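3.2 Scene reset and episode acceptance

Most of the trouble in bagging tasks starts before either arm moves, and this is the part of the protocol we are happiest with! Barros and Shehu wrote the first version of the reset rules at Flestley in November, and all 44 operators now work from the same single page. The bag goes toward the back, upright and with its mouth open, and the tray stays within reach of the right arm.

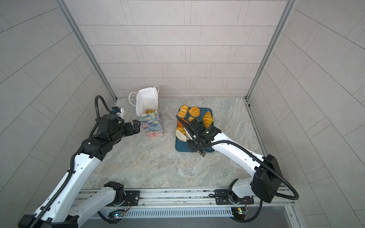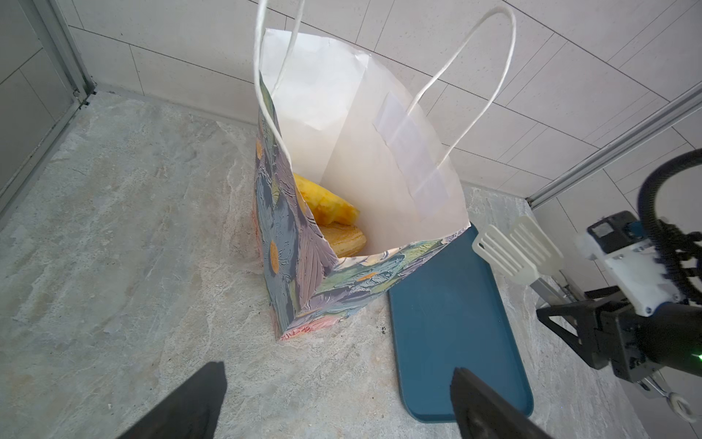
Figure 6. The bagging cell, with the paper bag, the teal tray and the slotted spatula: workspace view (first) and wrist view (second).

We set three conditions for accepting an episode. Both handles must stand clear of the bag opening at the start. The interior must be visible from at least one wrist camera, which matters a great deal with patterned bags, where the printed outside can confuse a segmentation model but the plain paper inside rarely does. Finally, a tool touching food must be logged as a tool from the first timestep, even if it never lifts anything.

The third rule came out of our comparison of the Skivent and Vekance label sets, and it was a delight to see how much it cleared up. Across 2,000 episodes, agreement between annotators on contact events rose to 86 percent. Remaining disagreements were mostly over the moment of release, and we return to them in Section 4. Episodes that fail any condition are kept, flagged and left out of training.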